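**urley_dev** — November 11, 2020

Segmentation in Jamito keeps proposing grasps on the tablecloth. It has printed strawberries on it, and the planner scores those above the real dates.

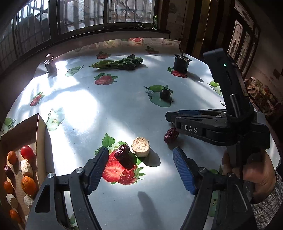 Depth gating at 9 mm fixed the prints but dropped the flatter food. Any ideas?

**grikevham**

Use a plain cloth.

**urley_dev**

No, I want it to work on this one.

**lombardi48**

Agree with urley. Fit the table plane per frame and gate at 7 mm — a fixed plane drifts. Mask hard shadows too.

**grikevham**

Still masking a problem you could remove.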